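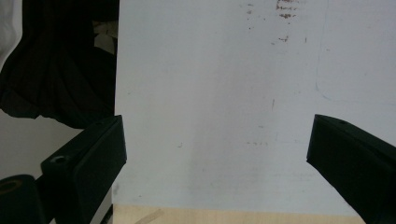 Readers have been telling us that a white board can be brought back with a kitchen sponge and a little patience, and one from Rastwood went further: toothpaste, she wrote, takes off anything, and people who buy a new board have more money than sense.

I have my doubts. The board I keep coming back to has reddish-brown stains near its top edge that look like rust or dried residue, and those are two very different problems. Dried residue may lift with warm water. Rust tends to sit in the surface, and toothpaste is a mild abrasive, so what you gain in color you may lose in finish. A scuffed board holds dirt faster than a smooth one.

Then there are the sprays. Eltton sells a board cleaner for $5 and a "restorer" for $54, and I have read both labels without finding what the extra money buys. The Khasawneh kit promises up to 76 cleanings a bottle. Cleanings of what? A fingerprint and a brown stain are hardly the same day's work. 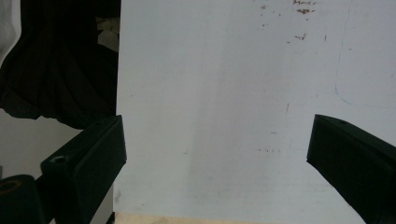
Photo: Rekton

Small gray smudges are another matter. I would start on those with a damp cloth, plain water, and then a dry one. If that fails, a drop of dish soap – and I mean a drop, rinsed off well. Thin pen lines I leave for last. Rubbing alcohol often shifts them, though I'd test a low corner first and stop if the shine goes.

I gave the toothpaste 3 tries on an old board of my own in January. It smelled of mint and the stain got paler. So did a patch around it, which now catches the light from across the room. The reader from Rastwood is welcome to come and look at it.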